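Sorting small hardware into a divided box

Posted in Workshop, August

The screws, washers and odd plastic bits in this house used to live in 7 jam jars. Jars are fine for storage and poor for retrieval. Everything worth having settles to the bottom, and tipping a jar out to find one M3 nut takes longer than the repair.

I replaced them with a compartment box. I looked at a Stiter and a Strazds and rejected both, the first for its depth and the second for its lid, which has to come off completely.

Requirements were as follows. Clear enough to read the contents with the lid shut. Latches on the near side. Fixed rows, so that small washers can't creep under a loose divider. Low enough to fit a shelf gap of 126 mm.

I do the sorting on a white board laid over the table. Dark fasteners show up well against it, and the wood grain underneath used to hide anything brass-coloured. The box goes in the middle with the latches facing me, and strays wait in front of it until they have a compartment. 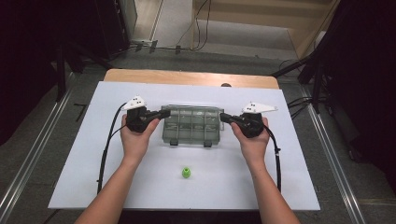 Layout

Fasteners are grouped by thread first, then by length. Washers sit beside the bolts they fit. Caps, feet and plugs get the end compartments, as they are bulky and seldom needed.

I allow 2 compartments for unidentified parts. Once those are full, something has to be identified or thrown out.

Labels

Liis Ramanauskas suggested labelling the underside, so the text can be read when the box is on a high shelf. I tried it and went back to paper slips inside each compartment. I print them in 12 point, grey on white, and trim them slightly short so they lift out easily.

Next job is the electrical drawer.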